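## 6. Setting up the folding table and the handheld grippers

By the time you reach this section the Pumach base unit should be running, the Grarkine recorder should have finished its first start-up, and both handheld grippers should have been on charge overnight. If any of that still needs doing, please go back to section 5 first. It saves a good deal of walking to and fro later on, and the charging really does take longer than you'd like the first time.

Cloth work asks a little more of the set-up than boxes or bottles do. A shirt never lies the same way twice, and a gripper that is slightly out will cope perfectly well with a cardboard carton and then make a proper mess of a sleeve. So take your time over this part, and put the kettle on if it helps.

### 6.1 Preparing the table

1. Choose a table with a plain, matt top in a single colour. Green works nicely with most clothes, though it is a poor choice if your clothes are mostly green as well.
2. Set the table so that you can stand square to its long side with both elbows free. Leave 1000 mm clear behind you for stepping back.
3. Wipe the top with a dry cloth and check it for crumbs of old tape. The pads pick these up and carry them from one garment to the next.
4. Press down on each corner in turn. If the table rocks, adjust the feet before you go any further.

> **Note:** Ordinary furniture and machines beyond the table can stay where they are. The Grarkine works out its position from fixed things in the room, and a busy background usually suits it better than a bare wall. Do try not to move the big items halfway through a session, though.

### 6.2 Fitting and waking the grippers

1. Slide your hand into the left gripper and draw the strap up until it is snug. You should be able to turn your wrist without the body of the gripper lagging behind.
2. Hold the power button until the light comes on. Amber means it is looking for the recorder, and a steady green means the two have found each other.
3. Repeat with the right gripper. Always wake the left one first – the recorder gives out its channels in the order it hears from them, and swapping them over afterwards is a fiddly business (see section 9).
4. Open and close each gripper fully 3 times, slowly, so that the Sethi software can learn the end stops.
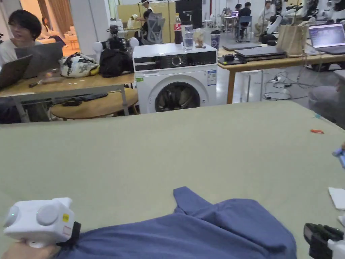
With both grippers awake, lay one garment on the table and leave it as it falls. There is no need to smooth it out first, and it is better that you don't, as the whole point of the check below is to see how the pads behave on creases and loose folds.

### 6.3 The cloth check

1. Bring the left gripper down on one edge of the garment until the pads just meet the table. Press lightly. The force reading in Sethi should stay under 200 at all times.
2. Close the gripper, lift the edge by a hand's width, and hold it still while you count slowly to five.
3. Lower it, open the gripper and let the cloth drop away by itself. If it clings, clean the pads with a damp cloth and let them dry fully.
4. Do the same with the right gripper on the opposite edge.
5. Now lift both edges together and bring one over the other, as though making the first fold. Watch the two traces on the screen: they should rise and fall smoothly, with no steps or gaps.

> **Caution:** Never press down with the gripper closed. The tips are stiffer than they look, and a hard knock can bend the finger rail. A bent rail can't be straightened at home and will have to go back to the Girnudside workshop.

If one trace lags behind the other, repeat step 4 of 6.2 and try again. If it still lags, the finger belt on that side is probably slack, and section 8 will take you through tightening it.

### 6.4 Looking after the pads

Pads last roughly 14 days in daily use, rather less on denim and towelling. Change them as a pair, even if only one looks tired – an odd pair pulls the cloth to one side, and you will spend an afternoon blaming the software. Write the date of the change on the label inside the charging case lid, then run the cloth check again before you carry on to section 7.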